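How pliers work

Pliers are two levers joined in the middle. The joint is called the pivot, and it is usually a rivet, a short metal pin that both halves turn on. On one side of the pivot are the handles. On the other side are the jaws.

The handles are long and the jaws are short. If a handle is 5 times as long as a jaw, a squeeze at its end becomes 5 times stronger at the tip.
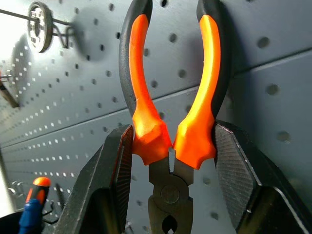 Steel is hard and can be slippery to hold, so the handles are often covered in a softer material. Some covers flare out near the metal. The flare is a finger guard, and it stops a hand sliding down towards the jaws.

Try it: hold a nut in the tips of the jaws, then close to the pivot. Which grip is stronger?

Words to know: lever, pivot, rivet, jaw.

Text by Halima Omoregie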